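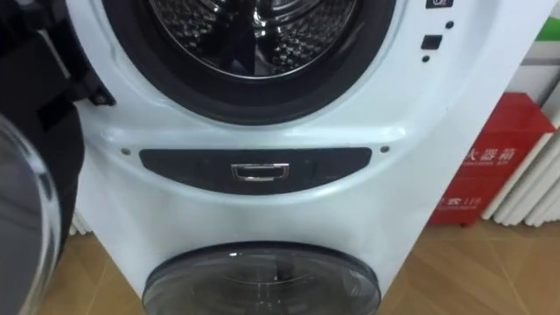

Unit 4: Water and Dirt in the Laundry Room

Soap and detergent do most of their work by lowering the surface tension of water and by surrounding grease so it can be carried away. Before we get to the chemistry, it helps to think about what the water and the cloth are doing. In a front-loading machine the clothes tumble in a perforated steel drum, and the small holes let water pass between the load and the space around the drum. A black rubber gasket closes the gap at the door, and its fold along the bottom of the opening is a place where water and lint can collect in machines of this type. We will come back to the gasket under residues.

Surface tension

Water molecules pull on each other. At the surface they have no water above them, so the pull is inward and sideways, and the surface acts a little like a stretched skin. This is why a drop of clean water sits up as a bead on waxed paper. It is also why plain water is slow to soak into some fabrics, especially ones with natural oils or a finish on them.

Pure water at room temperature has a surface tension of about 72 millinewtons per meter. A small amount of detergent brings this down by more than half. Past a certain point, adding more detergent does not lower it any further. The extra goes into micelles.

What a surfactant molecule looks like

Each molecule has two ends. The head is attracted to water. The tail is a long chain of carbon and hydrogen that is not, and it mixes with oil instead. A common tail in soap has 12 carbons or a few more. Shorter tails dissolve easily but do not hold grease well. Much longer ones hold grease but dissolve poorly in cool water.

When there is enough surfactant in the water, the molecules group into balls called micelles, with the tails inside and the heads facing out. Grease ends up in the middle. The outside of the ball is comfortable in water, so the grease leaves with the rinse.

Soap compared with detergent

Soap is made from fat and lye. It works well in soft water. In hard water, calcium and magnesium join with the soap and form a solid that does not dissolve. This is soap scum, and it turns white cloth gray over time.

Synthetic detergents have a different head group, usually one that is much less bothered by calcium. Most laundry powders also contain a builder, such as washing soda or a zeolite, which ties up the calcium first.

Residues

If too much detergent goes in, the rinse cannot carry all of it off. What stays behind holds on to lint and skin oils. Look for it in the dispenser drawer and in the fold of the door gasket. Stiff towels are another sign. Running the same load again with no detergent will often bring up suds, and that is a simple way to check.

Terms to know

Surfactant: a substance that lowers surface tension.
Micelle: a cluster of surfactant molecules with the tails inside.
Builder: an ingredient that softens the water.
Hard water: water with a lot of dissolved calcium and magnesium.

Bench activity

Work in pairs. You need waxed paper, a dropper, distilled water, tap water, dish detergent, and a piece of unwashed cotton.

Put one drop of distilled water on the waxed paper and draw it from the side. Touch the drop with a toothpick dipped in detergent and draw it again. Next, put one drop of each kind of water on the cotton and time how long it takes to soak in. Repeat with a drop of detergent solution. The solution is already mixed in the 725 mL bottle at the front bench. Please do not make it stronger.

Write up both parts on one page. Include your drawings and times, and say which result you did not expect, if there was one. Hand it to Chukwuemeka Etim or leave it in the tray by the door.

Reading: Lawal, chapter 13, through the section on hard water. The section on enzymes is for Unit 5.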